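Cuaderno de taller, diciembre. Sala Prundis, montaje de «Lemeck»
Mañana. Sonido y luces del segundo acto. Escribo deprisa, entra el elenco a mediodía. 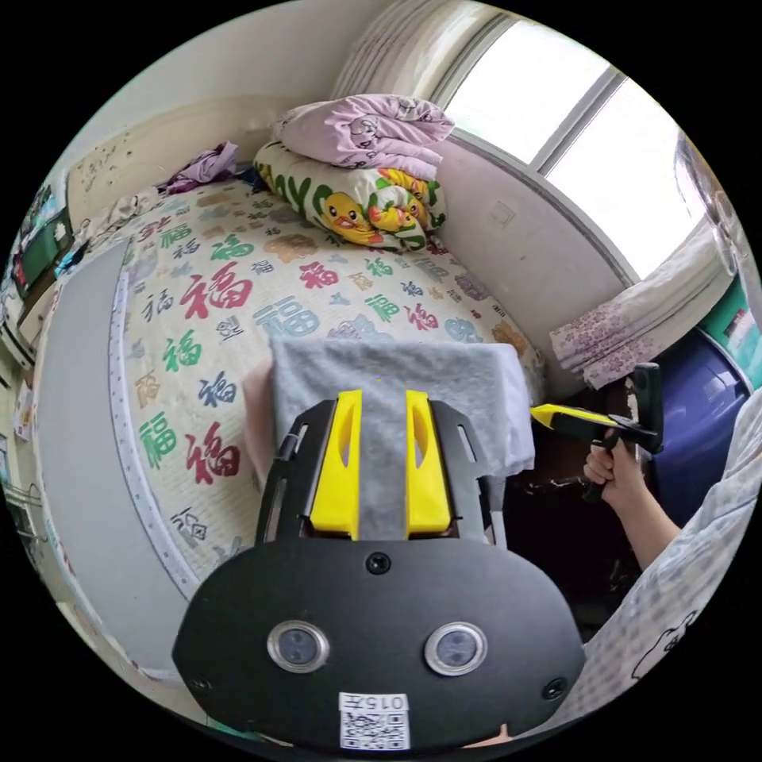

¿De dónde sale el golpe de la puerta en el segundo acto, de los altavoces o de la propia puerta?
De la propia puerta, golpeada a mano desde detrás del decorado. La grabación queda solo para el eco que viene después, por los altavoces de fondo de sala y muy baja.

Decidido ayer con Sayaka, lo apunto porque ya me lo han preguntado dos veces. La versión grabada sonaba a serie de la tele. En la fila 6 no se sabía de qué lado venía. Con la puerta real el público gira la cabeza hacia donde toca, que es lo que pide el texto: la hermana mira a la izquierda, todos miran a la izquierda, y la luz se va por la derecha.

Puerta. La hoja nueva de Peeters pesa más que la vieja y suena mejor, más grave. Problema: el marco vibra y se oye un tintineo después del golpe. Fieltro en la parte de arriba, probado, mejora. Fieltro también abajo: demasiado, se come el golpe. Quitado. Queda solo arriba. Falta repasar la bisagra, chirría cuando se abre despacio y en la escena 3 se abre despacio. A Manju le gusta el chirrido. A mí no, parece casa encantada y la obra no va de eso. Que lo decida la dirección.

Quien golpea: Manju, con el puño y guante. Probamos mazo de goma y suena a obra de albañiles. Marca de cinta en la hoja a la altura del hombro, si da más abajo cambia el tono. No mover la cinta!!

Mesa de luces. La Randimeck sigue haciendo lo del salto. Cuando el fundido baja muy lento, al final no se apaga, pega un tirón. En una comedia da igual, aquí es el momento en que ella entiende quién ha hecho la llamada y todo el mundo está mirándole la cara. Cosas probadas:
- fundido en dos tramos, largo y luego corto: el tirón sigue, menos visible
- cambiar de canal: igual
- dejar el foco encendido al mínimo y tapar con el lateral: funciona, aunque queda un resto de luz en el suelo
- otra curva en la mesa: a medias, se me fue el tiempo buscando el menú

De momento la tercera opción. El resto de luz en el suelo casi lo prefiero, parece que viene de debajo de la puerta. Sayaka dice que es trampa. Es trampa.

El frontal del principio estaba a 100 y quemaba al padre, que lleva camisa blanca. Bajado a ojo hasta que se le ve la cara. Anotado en la hoja de pies, la del atril, no la de la carpeta. La de la carpeta es vieja. Tirarla.

Teléfono. Suena desde dentro del aparato, altavoz pequeño metido en la base. Bien. El cable se ve desde el lateral, hay que pasarlo por la pata de la mesita. Sayaka quiere que el último timbrazo quede cortado a la mitad, antes de que descuelguen, y que el actor llegue tarde. Probado en seco sin actores, da bastante miedo. Ver si el actor aguanta la pausa, la semana pasada se adelantaba siempre.

Ojo con el pie: el timbre NO va con la luz. Va con la frase «ya no vive nadie aquí». Si se saltan la frase (pasó), esperar a que ella deje el vaso. Si tampoco deja el vaso, a criterio de cabina y que sea lo que Dios quiera.

Lluvia. Bajarla. Todo el mundo pone la lluvia alta porque tapa los huecos, y los huecos son la obra. Ahora entra en la escena 2, casi imperceptible, y se corta de golpe con la puerta. El corte se nota mas que la lluvia. Me gusta mucho. Hay un chasquido en el bucle, lo oigo yo y creo que nadie más, pero lo quiero limpio. Rehacer la unión.

Silencio largo del final. En el ensayo se oía el ventilador del proyector de los sobretítulos. No se puede apagar sin que luego tarde un siglo en volver. Manju propone subirlo a la repisa y forrar el lado que da a platea, dejando libre la salida de aire. Lo hace ella esta tarde.

Pendiente:
- bisagra (decisión)
- cable del telefono por la pata
- unión del bucle de lluvia
- pedir a Peeters una tira más de fieltro, del mismo grosor que la otra
- menú de curvas de la Randimeck, buscar el manual, estaba en el cajón de las gelatinas
- hoja de pies limpia para Sayaka, la mía no la entiende

12:10. Pase con elenco del tramo puerta-teléfono-oscuro. Puerta bien a la primera, el padre dio un bote de verdad y preguntó si iba a ser siempre así de fuerte. Le dijimos que sí. Teléfono tarde, culpa mía, estaba mirando el suelo por lo de la luz. Repetido: bien. La pausa del actor aguanta si no mira al regidor. El oscuro todavía no me convence, el lateral entra un pelo antes que el foco y se ve el cambio. Retrasar el lateral y volver a probar después de comer.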